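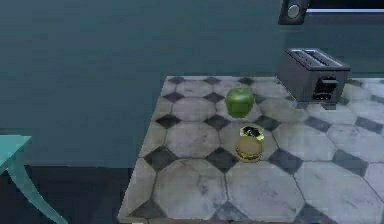 Robots in the Home, Unit 4
Notes to go with the visit to Vinberg, May 21, 2018

Read these before you come and bring them with you. There are gaps in section 5 for your own notes. If you missed the introductory lecture on simulation, the slides are on the course page, and the first 13 are the ones you need.

1. What we are going to see

Vinberg build software for household robots, and they have kindly opened their demonstration room in Bragança to us for the afternoon. Most of what we watch will be on a screen. The robot arm comes out at the end, but please don't treat the first part as the warm-up! The simulated house is where nearly all of the trying and failing gets done, and it's a wonderful thing to see somebody work in it at full speed.

Their simulator is called Clirau. It holds rooms, furniture and loose objects, and it works out how they push against each other when something moves. The mobile robot is the Trukeck, which exists both as a model inside Clirau and as a real machine on wheels. We shall see both.

2. The kitchen task

The exercise is "fetch the green apple from the counter". Say it aloud and it sounds like nothing. Now try to write down everything the robot has to get right.

Which thing is the apple? There is a hamburger directly in front of it, and there is a toaster further back towards the wall. From a low viewpoint the burger can hide part of the apple.

Where exactly is it? The counter is tiled, pale octagons with small dark diamonds between them. A strong repeating pattern is useful to one kind of vision method and a nuisance to another. Have a guess at which is which before we go, and ask the staff whether they agree with you. (Look back at the lecture on feature matching if you are stuck.)

How should the gripper come in? From above you clear the burger but lose sight of the apple at the last moment. From the side you can see better and you might knock something over. A shiny round fruit also rolls, and in simulation it rolls exactly as well as the friction value you gave it. I set it far too low on my first attempt last September and spent a very happy half hour chasing fruit.

The staff run the task in batches of 40, moving the objects slightly each time. Watch the failures closely. They are far more interesting than the successes, and the playback can be slowed down, so do ask for it.

3. Getting about the house

A robot that can only pick things up in front of it isn't much use at home, so the second task is about driving. The Trukeck model has to cross a room and stop facing a closed door, ready to open it.

Points to think about:

The floor. Long dark grey planks with a slight sheen. Reflections like that can upset a depth camera, and one of the questions for the afternoon is how faithfully Clirau copies the upset as well as the shine.

The walls. Horizontal wooden boards, dark reddish-brown, on more than one side of the room. If every wall looks alike, what does the robot use to tell where it is? The door is a good candidate, being a much lighter orange-tan. The armchair is a tempting one and a poor one - people move armchairs.

The stairs. A white railing with a wooden handrail suggests a stair opening beside the panelled wall. A laser scanner set at one height may see balusters, or gaps, or nothing at all, depending on the angle. Work out what you would want the robot to assume when it isn't sure.

Things out of sight. From behind the armchair, something slender shows on its far side, partly hidden by the backrest. What is it? I have looked at it for longer than I'd like to admit and I can't tell you. A robot has the same trouble, and its best move is often to drive round and look again. This is called active perception and it comes up in the exam paper every year. 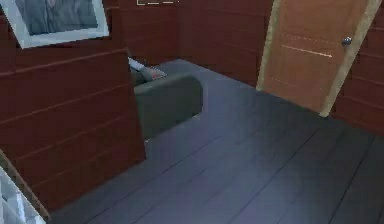 4. From the screen to the real arm

After the break we go next door for the live part. The same apple program will be run on a physical arm with a real apple. The arm's working speed is limited to 105 millimetres per second for visitors, so there is time to see each stage: look, approach, close, lift.

Stand behind the yellow line. The stop button is on the bench and any of you may press it if you are worried. You won't be in trouble for pressing it.

Please compare the two runs with care. In particular, look at the moment the fingers first touch the skin of the fruit. Clirau treats the apple as perfectly rigid. A real one gives a little, has a stalk, and is never quite round.

5. Your notes

Fill these in on the day.

One failure I saw in simulation, and its likely cause:

One thing the real arm did differently:

A change I would make to the room to make the driving task harder:

A question I asked, and the reply:

6. Afterwards

Write up 2 pages, sketches welcome, and hand them in at the next practical. Marks go on your reasoning, so a bold explanation with good evidence will do better than a safe summary of the afternoon. If you'd like to try the kitchen task yourself, Clirau is installed on the machines in the computing lab. Start with the apple alone, then put the burger back.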